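클럽 공연 녹음의 정렬과 보관에 대한 메모

공연장 녹음을 정리하는 방식을 바꿨다. 바꾼 내용을 어디든 적어 두지 않으면 다음 시즌에 또 같은 시행착오를 하게 되므로 여기에 적는다. 장비 추천 글이 아니고 믹싱 강좌도 아니다. 콘솔 출력과 객석 마이크를 같이 받는 사람에게는 참고가 될 수 있다.

대상은 주로 Irnham에서 받은 소스다. 지하에 있는 클럽이고 스탠딩으로 300명이 들어간다. 천장이 낮고 무대 왼쪽 벽이 콘크리트 그대로라서 저역이 한쪽으로 쏠린다. 오른쪽은 바 카운터와 출입문이 있어 문이 열릴 때마다 저역이 조금 빠진다. 파형에서는 보이지 않지만 헤드폰으로 들으면 베이스가 반 걸음 물러났다가 돌아오는 것처럼 들린다. 처음에는 콘솔 쪽에서 페이더를 움직인 줄 알았는데 콘솔 출력에는 변화가 없었다. 객석 마이크에만 있는 현상이었다.

녹음기는 Berko 휴대용을 쓴다. 입력이 4채널이고 전부 쓴다. 앞의 두 채널에 콘솔의 좌우 출력을 넣고, 뒤의 두 채널에 객석 마이크 한 쌍을 넣는다. 콘솔 출력은 라인 레벨로 받는다. 마이크 입력으로 받고 감쇄를 거는 방법도 있으나, 이 기종은 감쇄를 걸어도 입력단이 먼저 찌그러지는 경우가 있었다. 레벨 미터가 빨간색까지 가지 않았는데 스네어의 앞부분이 뭉개져 있으면 입력단을 의심해야 한다.

레벨은 사운드체크 때 잡은 값에서 한 번 더 내린다. 본 공연은 사운드체크보다 크다. 밴드는 관객이 들어오면 세게 치고, 엔지니어는 관객이 소리를 흡수한 만큼 올린다. 여기에 앙코르에서 한 번 더 올라간다. 사운드체크에 맞춰 여유를 잡으면 마지막 두 곡에서 클리핑이 난다. 24비트로 받는 이상 낮게 받아서 잃는 것은 거의 없다. 높게 받아서 잃은 것은 복구가 안 된다.

같은 기계의 네 입력으로 받으면 클럭은 하나다. 그래도 시간차는 남는다. 콘솔 출력은 전기로 오고 객석 소리는 공기를 건너서 온다. 스피커에서 마이크까지의 거리만큼 객석 채널이 늦다. 그대로 합치면 스네어가 두 번 맞은 것처럼 들리고 보컬에는 짧은 슬랩 에코가 붙는다. 객석 채널을 작게 깔면 덜 들리지만 콤 필터링은 작은 레벨에서도 남는다.

정렬은 다음 순서로 한다. 공연 시작 전, 또는 곡과 곡 사이에 스틱 카운트나 림샷처럼 앞이 뾰족한 소리를 찾는다. 콘솔 채널에서 그 지점을 찍고, 객석 채널에서 같은 소리의 첫 도달을 찍는다. 가장 큰 봉우리를 찍으면 안 된다. Irnham처럼 벽이 가까운 곳에서는 반사음이 직접음과 합쳐져서 두 번째 봉우리가 더 클 때가 있다. 두 지점의 차이만큼 객석 채널을 앞으로 당긴다. 그리고 공연 후반에서 같은 작업을 한 번 더 해서 값이 맞는지 확인한다. 값이 다르면 중간에 누가 스탠드를 건드렸거나, 찍은 지점이 잘못된 것이다. 대부분 후자다.

드럼의 생소리 문제도 있다. 작은 클럽에서는 드럼이 스피커를 거치지 않고도 객석까지 충분히 들린다. 드럼 세트는 스피커보다 뒤에 있으니 마이크까지의 거리가 더 길다. 즉 같은 스네어가 객석 마이크에 두 번 도착한다. 스피커 기준으로 맞추면 생소리가 늦고, 생소리 기준으로 맞추면 보컬이 이르다. 나는 보컬 기준으로 맞춘다. 보컬은 스피커로만 들리는 소리에 가깝고, 가사의 자음이 번지는 쪽이 심벌이 번지는 쪽보다 거슬린다. 연주곡만 하는 팀이면 기준을 바꿔도 된다.

자동 정렬 플러그인도 써 봤다. 상호상관으로 지연을 계산하는 방식이라 리허설 소스에서는 잘 맞았다. 관객이 찬 소스에서는 곡마다 다른 값을 냈다. 박수와 대화가 객석 채널에만 있고, 저역이 상관값을 지배하기 때문으로 보인다. 계산용 사본에서 300Hz 아래를 잘라내고 돌리니 값의 편차가 줄었다. 줄었을 뿐 없어지지는 않아서 지금은 플러그인 값을 출발점으로만 쓰고 마지막은 손으로 맞춘다.
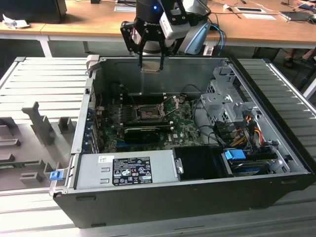 객석 마이크를 콘솔 바로 옆에 세우면 엔지니어가 듣는 소리가 그대로 담기는데 왜 굳이 기둥 앞에 두느냐는 댓글이 지난 글에 달렸다. 같은 댓글은 콘솔 위치에서 받은 소스라면 객석 채널만으로도 발표할 수 있고, 정렬 같은 작업은 애초에 필요가 없다고 했다. 일리가 있는 지적이라 조건을 나눠서 답한다.

Windgate 홀이라면 그 말이 맞다. 1,000석짜리 고정 좌석 홀이고 콘솔이 객석 중앙에 있다. 그 위치에서 좌우 스피커까지의 거리가 같고, 엔지니어도 그 자리에서 듣고 결정한다. 콘솔 옆에 마이크 한 쌍을 높이 세우면 그것만으로 쓸 만한 녹음이 나온다. 실제로 Windgate에서 받은 소스 중에는 콘솔 출력을 거의 섞지 않은 것이 있다.

Irnham은 콘솔이 뒷벽에 붙어 있다. 뒷벽은 저역이 쌓이는 자리다. 숙련된 엔지니어는 그 자리의 저역이 과하다는 것을 알고 머릿속에서 빼고 듣는다. 마이크는 빼고 듣지 않는다. 게다가 콘솔 앞은 늦게 들어온 관객이 모여서 이야기하는 자리라 조용한 곡에서 대화가 그대로 들어온다. 기둥 앞은 벽에서 떨어져 있고 사람이 등을 기대지 못하는 폭이라 비교적 비어 있다. 음향적으로 이상적인 위치라서 고른 것은 아니다. 쓸 수 있는 위치 중에서 결함이 가장 적었다.

콘솔 출력 쪽의 한계도 적어 둔다. 작은 클럽의 콘솔 출력은 그 공연의 믹스가 아니다. 기타 앰프가 무대에서 이미 크면 엔지니어는 기타를 스피커로 보내지 않는다. 드럼도 킥만 보내고 나머지는 생소리에 맡기는 경우가 있다. 그래서 콘솔 출력만 들으면 보컬과 킥과 건반만 있고 기타가 사라진 이상한 녹음이 된다. 이 빈 곳을 객석 마이크가 채운다. 두 소스가 서로의 결손을 메우는 관계라서 둘 다 있어야 하고, 둘 다 있으니 정렬이 필요하다.

지난 2월에 받은 Du Plessis 공연이 극단적인 경우였다. 기타 두 대에 드럼만 있는 팀이고 두 앰프가 모두 무대에서 컸다. 콘솔 출력에는 보컬과 킥밖에 없었다. 거기에 한쪽 기타가 개방현을 길게 울리는 곡이 많아서, 정렬의 기준으로 삼을 뾰족한 소리도 드물었다. 결국 세 번째 곡 앞에서 보컬 마이크가 스탠드에 부딪히는 소리를 기준으로 썼다. 음악적으로는 잡음이지만 앞이 뾰족하고 스피커로만 나온 소리라 기준으로는 가장 좋았다. 이후로는 곡 사이의 잡음을 자르기 전에 한 번 훑어본다. 순서를 바꿔서 먼저 잘라 버리면 기준점도 같이 없어진다.

합칠 때의 비율은 정해 두지 않는다. 다만 절차는 고정했다. 먼저 객석 채널만 틀어 놓고 공연장에서 들은 인상과 비교한다. 그 상태에서 콘솔 출력을 바닥부터 올리다가 가사가 들리기 시작하면 멈춘다. 반대로 콘솔 출력을 깔고 객석을 올리면 항상 객석이 모자란 결과가 나왔다. 마른 소리에 귀가 먼저 익숙해지면 잔향이 조금만 들어가도 많다고 느끼는 것 같다. 객석 채널의 저역은 완만하게 깎는다. 킥과 베이스의 무게는 콘솔 쪽에서 가져온다. 베이스가 콘솔로 가지 않은 공연이면 이 단계는 건너뛴다.

컴프레서는 거의 걸지 않는다. 객석 채널에 걸면 박수가 올라오고, 곡이 끝나는 순간 방 전체가 부풀어 오른다. 박수가 너무 크면 볼륨 오토메이션으로 내린다. 손이 더 가지만 결과를 예측할 수 있다.

다음은 보관이다. 현재 보관 중인 파일은 1,446개이고, 문제가 된 것은 용량보다 이름이었다. 초기에는 팀 이름으로 폴더를 만들었다. 클럽 씬에서 이 방식은 오래 가지 않는다. 팀은 이름을 바꾸고, 멤버 둘이 나와서 다른 팀을 만들고, 합동 무대에서는 두 팀이 한 곡을 같이 한다. 같은 밤에 받은 소스가 여러 폴더로 흩어지면 정렬값을 다시 찾을 수 없다. 정렬값은 팀에 붙는 값이 아니고 그날 마이크를 세운 위치에 붙는 값이다.

지금은 공연 하루를 최상위 단위로 잡는다. 폴더 이름은 날짜와 장소 약호로만 만든다. 그 안에 녹음기에서 나온 원본을 이름도 바꾸지 않고 넣는다. Berko는 긴 녹음을 일정 크기마다 끊어서 저장하는데, 끊긴 파일의 이름을 바꾸면 순서를 잃을 수 있다. 이어 붙인 파일은 별도 하위 폴더에 둔다. 이어 붙인 뒤에도 원본은 지우지 않는다. 이어 붙이는 프로그램이 경계에서 샘플을 몇 개 흘린 적이 있었고, 원본이 없었으면 다시 만들 수 없었다.

폴더마다 텍스트 파일을 하나 둔다. 적는 항목은 다음과 같다.

출연 순서와 각 팀의 시작 지점
마이크 위치와 높이, 스탠드를 옮겼으면 옮긴 시점
콘솔에서 받은 출력의 종류
정렬값과 그 값을 얻은 기준음
공개해도 되는 범위
들으면서 발견한 문제

형식은 따로 없다. 스프레드시트로 관리해 봤는데 표와 파일이 따로 돌아다니다가 어긋났다. 텍스트 파일은 폴더를 복사하면 같이 따라간다. 검색은 운영체제의 파일 내용 검색으로 충분하다.

공개 범위 항목은 나중에 추가했다. 녹음 허락과 공개 허락은 별개다. 공연 전에 녹음을 허락한 팀이 결과를 듣고 특정 곡은 빼 달라고 하는 일이 흔하다. 발표 전인 신곡이거나, 커버곡이거나, 그냥 그날 연주가 마음에 들지 않은 경우다. 이유는 묻지 않고 곡 제목만 적는다. 팀이 해체된 뒤에는 물어볼 곳이 없어지므로 공연 다음 달까지는 답을 받아 둔다. 답이 없으면 비공개로 둔다.

백업은 사본 두 벌이고, 한 벌은 다른 건물에 있다. 복사한 뒤에 체크섬을 만들어 비교한다. 큰 WAV 파일은 일부가 깨져도 열리고 재생되기 때문에, 앞부분만 들어 보는 것으로는 확인이 되지 않는다. 체크섬 목록도 폴더 안에 같이 둔다.

보관본은 WAV 그대로 두고, 팀에 보내는 것은 FLAC으로 만든다. 손실 압축 파일을 요청하는 팀에는 그것도 보낸다. 이때 곡 단위로 자르는데, 곡의 시작은 카운트부터 포함하고 끝은 박수가 가라앉을 때까지 둔다. 멘트는 앞 곡의 뒤에 붙인다. 멘트를 다음 곡 앞에 붙이면 곡 목록에서 골라 들을 때마다 말부터 나온다.

남은 문제는 두 가지다. 하나는 Irnham의 출입문이다. 문이 열린 구간의 저역 변화를 객석 채널의 이퀄라이저 오토메이션으로 보정해 봤는데, 보정한 티가 보정하지 않은 것보다 컸다. 지금은 그대로 둔다. 다른 하나는 무대 위 모니터 소리가 객석 마이크로 새는 것이다. 모니터는 콘솔 출력과 믹스가 달라서 정렬로는 해결되지 않는다. 마이크를 단일지향성에서 더 좁은 것으로 바꾸면 줄어들 것으로 예상하는데, 그러면 박수가 멀어진다. 다음 녹음에서 한쪽 세트만이라도 비교해 볼 생각이다. 결과가 나오면 텍스트 파일에 먼저 적고, 쓸 만한 차이가 있으면 여기에도 옮긴다.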